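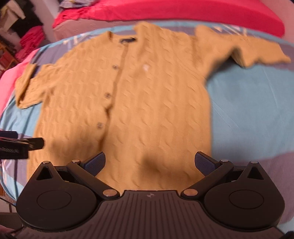 So, Wäscheberg-Thread, weil ich heute eh zu nichts anderem komme. Strickjacken falten, Teil eins. Wer nur Hoodies besitzt, darf weiterscrollen.

Die Senfgelbe mit dem Zopfmuster ist mein Endgegner. Dicker Strick, lange Ärmel, und im Schrank nimmt sie so viel Platz weg wie drei T-Shirts. Ich liebe sie trotzdem!

Früher hab ich sie auf den Bügel gehängt. Macht das bitte nicht. Nach einem Winter hatte meine alte graue Beulen an den Schultern, als würde da noch jemand drinstecken. Schwerer Strick gehört ins Fach, fertig.

Also: aufs Bett, Vorderseite nach oben, Ärmel weit auseinander. Ein Tisch geht auch, aber bei mir ist der Küchentisch zu schmal und irgendwo klebt immer Marmelade (fragt nicht).

Dann knöpfen. Ich mach nie alle Knöpfe zu, nur den obersten und einen weiter unten, das reicht, damit die Leiste beim Falten nicht verrutscht.

Mit der flachen Hand von der Mitte nach außen streichen, bitte nicht am Saum ziehen. Zopfmuster verzeiht viel, aber ein gezogener Saum wellt sich bis in alle Ewigkeit.

Ärmel: erst den einen quer über die Brust, dann den anderen drüber. Stepan Lysenko hat mir mal gezeigt, wie man sie stattdessen im Knick nach unten klappt, parallel zur Seite. Sieht ordentlicher aus, dauert bei mir aber doppelt so lang, weil ich jedes Mal neu anfange.

Danach die Seiten ein Stück rein und von unten nach oben in 2 Schritten hoch. Kein scharfer Knick, eher locker umlegen. Das Päckchen ist dann immer noch dick, das ist bei dem Strick halt so.

Zum Verstauen hab ich die Stoffboxen von Fendix — gehen genau zwei dicke Jacken rein, mit Quetschen drei. Mit Quetschen sieht die obere danach aber aus wie ein Geschirrtuch.

Ab Juni wandert alles Dicke unters Bett. Vorher waschen! Ich hab das einmal ausgelassen und die Motten haben sich sehr gefreut. RIP grauer Schal.

Waschen übrigens: Wollprogramm, auf links, bei 600 Umdrehungen schleudern und dann liegend trocknen. Auf einem Handtuch, nach ein paar Stunden wenden. Hängend wird der Ärmel zum Schlauch.

Bohdan fragt, ob Rollen nicht einfacher ist. Für den Koffer ja, da roll ich auch. Im Fach kullern mir die Dinger immer nach vorne raus, sobald ich eins anfasse.

So, eine geschafft. Auf dem Stuhl liegen noch mehr als 24 Sachen und der Kaffee ist kalt. Teil zwei sind dann Spannbettlaken — Tipps gern jetzt schon drunter, ich krieg die nur als Knäuel hin.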